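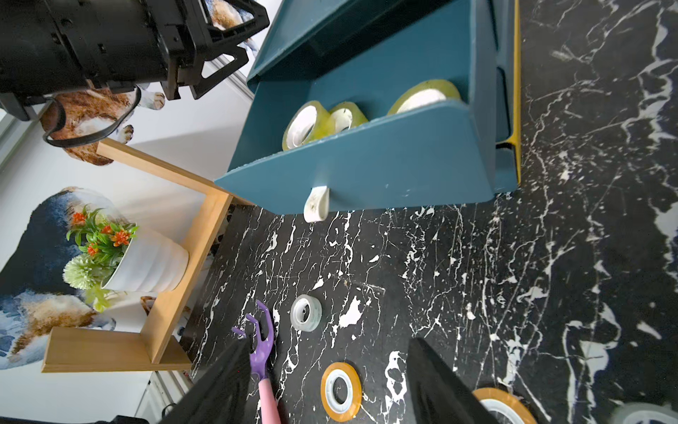 引き出しの評価

Drandside試験所の第二評価室では、把持装置の比較試験に先立ち、室内の全員が規程の前文を黙読することになっている。前文は短い。評価員は装置の優劣を予断してはならず、供試体の提供者と私的な会話をしてはならず、結果を待つ間に結果を口にしてはならない、とある。

その日の供試体は二組であった。Birkby社の平行二指型と、Bakska社の同じく平行二指型である。前者は指が長く、後者は指が短い代わりに先端の肉が厚い。いずれも手首に小型のカメラを備え、同一の腕に順次取り付けて用いる。制御器はVītola社製の一台に統一された。制御器の違いが成績に混入することを避けるためである、と試験計画書の第二章は述べている。

評価員は勤続六年で、把持試験の主担当となるのは初めてであった。前任者は五月に退職し、引き継ぎとして書類箱を一つ残していった。箱の中には過去の成績表と、校正用の分銅と、誰の筆跡とも記されていない帳面が入っていた。帳面には、装置ごとの癖が細かい字で書き留めてあった。帳面は規程上の文書に該当しないため、評価員はこれを机の奥にしまい、試験の前には開かないことに決めた。

課題は、引き出しに収めたテープを取り出し、台上に置き、再び引き出しに戻すという一連の動作である。テープは幅と径を違えたものを用いる。透明なテープは輪郭が背景に溶けやすく、縁に色のついたテープに比べてカメラによる検出が難しい。台は黒地に白い筋の入った大理石模様で、この条件をいっそう厳しくする。計画書はこの台を「標準背景乙」と呼んでいた。標準背景甲は無地の灰色であるが、甲を用いた試験の成績は、実際の住居に置かれた装置の成績とほとんど一致しなかった。そのことを理由に、所は前年度から乙を採用していた。

先に取り付けたのはBirkbyの装置であった。長い指は引き出しの奥まで届き、腕の本体が前板に触れることもなかった。評価員は所定の用紙に接近角と把持力を記入し、備考欄を空白のままにした。備考欄には、数値で表すことのできない事項のみを記入する決まりである。

十回目の試行で、指がテープの芯に入り、内側から開いて持ち上げた。計画書は外側からの把持を想定していた。内側からの把持を禁ずる条文はなく、成功と認める条文もなかった。評価員は試験を中断し、内線で審査係に照会した。審査係の回答は、課題の達成をもって成功とし、手段は備考欄に記すこと、というものであった。評価員は備考欄に「内径把持」と書いた。その日、最初の記入であった。

午後、装置はBakskaのものに替えられた。交換の手順は十二工程からなり、工程ごとに署名を要する。ねじの締め付けを確認し、カメラの座標を取り直し、開閉を繰り返して原点のずれがないことを確かめた。短い指は、引き出しの手前にあるテープを迷いなくつかんだ。厚みのある先端は滑りが少なく、幅の狭いテープを縦に挟んでも傾かなかった。ところが奥のテープに向かうと、腕は前板の手前で停止した。制御器の画面には、接触の予測による停止である旨が表示された。

三度続けて同じ位置で停止した。規程では、同一事由による停止が三度に及んだ場合、当該配置を失敗と記録し、次の配置に進む。評価員は用紙に失敗の符号を記し、次の配置の番号を制御器に入力した。

そのとき腕が動いた。次の配置の開始位置に戻るための動作であり、異常ではない。しかし経路は通常のものと違っていた。腕はいったん引き出しの上まで上がり、手首をわずかに傾け、カメラを奥のテープに向けたまま静止した。静止の時間は記録の上では二秒であった。それから腕は、定められた開始位置に戻った。

評価員は動作記録を読み直した。二秒の静止に対応する命令は存在した。経路計算の待ち時間である。傾きについても説明はついた。関節の可動域を避けるための姿勢であり、計算の結果として何の不思議もない。評価員はそこまでを確認し、確認した旨を用紙に記した。

備考欄の上で、筆が止まった。数値で表すことのできない事項とは何か。規程の用語集に、その定義はない。

机の奥の帳面を開いたのは、終業の後である。試験は終わっており、規程に抵触するところはなかった。前任者と思われる筆跡は、装置の型番ごとに一頁を割いていた。ある旧型の頁には「右の指を先に疑うこと」とあり、別の頁には「暖房を入れた直後は力が甘い」とあった。Bakskaの旧型の頁は、ほかより記載が少なかった。

「届かないものを、戻り際に見る。異常なし。」

その下に、同じ文言が日を置いて四度書かれていた。最後の一行には、「異常なし」の語がなかった。

評価員は帳面を閉じ、成績表の清書に取りかかった。総合成績はBirkbyが上であった。到達範囲の差がそのまま点差となり、把持の安定性でBakskaが得た点では埋まらなかった。審査係に提出する所見には、次のとおり記した。

「供試体Birkbyは、奥行きのある収納への到達において優れる。内径把持を用いた試行があり、取扱いについて規程の整備を要する。供試体Bakskaは、幅の狭い対象の保持において優れる。到達範囲の不足により失敗した配置がある。指の延長、または手首姿勢の見直しにより改善の余地を認める。」

所見の欄はそれで埋まった。評価員は一度印を押し、用紙を揃え、それから下段の備考欄に一行を加えた。

翌朝、審査係から用紙が戻された。所見には受理の印があった。備考欄の一行には付箋が貼られ、記載の趣旨が不明であるため、削除するか、再試験の要否を明示するよう求めていた。

評価員は再試験を要すると書いた。理由の欄には、停止後の戻り経路の確認、と記入した。予備日が一日残っており、請求は形式を満たしていたため、その日のうちに認められた。

第二評価室の照明が点き、全員が前文を黙読した。Bakskaの装置は前日のまま腕に付いていた。評価員は奥のテープを動かさず、配置の番号を入力し、開始の釦を押した。

短い指が、引き出しに向かって下りていった。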